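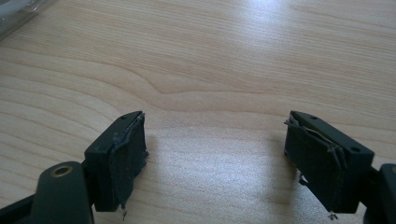 The motion was item 18 on the agenda of the Ung district council. It was filed under Procurement, which meant it came after roads and before cemeteries.

Lụa Chu had been deputy clerk for six years. Her duties under the standing orders were to record attendance, certify the count and retain the original of any document placed before the council. She arrived at four on Thursday afternoon, tested the microphones, and set out the name cards by ward number. Matau ward had two cards. One of its members had resigned in December and the card had not been withdrawn, so she withdrew it and made a note of the time.

The motion concerned the lease of the old pumping station to a company called Greteck. The term was 21 years. The annual rent was 236 a month, multiplied by twelve and paid in arrears, and the lessee could assign the lease without consent. The mayor had signed a draft already. The question for the council was whether to ratify.

At five the crowd outside numbered 600 by the police log. The log was kept by a sergeant at the side gate, who read the figure to Lụa through the bars and asked her to initial it. She declined. Crowd figures were not a council record.

"They want to come in," the sergeant said.

"The gallery seats forty. Forty can come in."

"Which forty?"

"Order of arrival. Standing order nine."

He went away to find out who had arrived first. It took him most of an hour, and for that time the noise on Skivon Street dropped, as people argued over their places.

The mayor entered by the rear stair at ten to six with two drivers and a lawyer. He asked for item 18 to be moved to the top. Lụa told him that a change of order needed a motion from the floor, a second and a simple majority. He asked whether it could be noted as agreed. She said it could be noted as requested.

The session opened at six. The motion to reorder was moved, seconded and carried. A member for Matau, a retired surveyor with a soft voice, rose on a point of order and asked the clerk to confirm the quorum.

The clerk of the council was on leave. The question therefore passed to the deputy.

Lụa counted the members present. The rule required a majority of all seats, vacant or filled, and there were 21 seats. Eleven members were needed. Eleven were in the room, including the mayor.

"Quorum is present," she said.

"Does the mayor hold an interest in Greteck?" the surveyor asked.

The lawyer stood. The chair told him that counsel had no right of audience, and he sat down again.

"The clerk can only answer from the register," Lụa said.

"Then from the register."

She had the register in front of her. It was a bound volume with a green cloth spine, and the entry had been made in the mayor's own handwriting two years earlier, in the section for holdings of close relatives. She read it aloud: the company name, the brother's name, the class of shares. It took less than a minute. Somebody in the gallery asked her to read it again and the chair ruled that out of order.

A member with a declared interest was required to withdraw for the item. A member who had withdrawn did not count toward the quorum.

"Ten," said the surveyor, and sat.

The mayor did not leave his chair. He said that the entry was out of date, that his brother had sold, that a correction had been sent in. Lụa checked the incoming correspondence book for the past two years and stated that no correction had been received. He asked her whether she was certain. She turned the book to face him – it was a heavy book and she had to use both hands – and waited while he looked for it.

At 6:40 the chair adjourned item 18 for want of a quorum. The mayor withdrew by the rear stair. The ten who remained could not lawfully hear anything until he returned, and he did not return, so roads and cemeteries were carried over as well.

The gallery emptied slowly. Lụa collected the name cards, signed the attendance sheet and entered the draft lease as received, not ratified. The sergeant was still at the side gate. He wanted to know what he should tell the people outside.

"Tell them the next session is in two weeks," she said. "Doors at half past five."

He wrote it down in the log, under the crowd figure, and this time she checked the entry and initialed it.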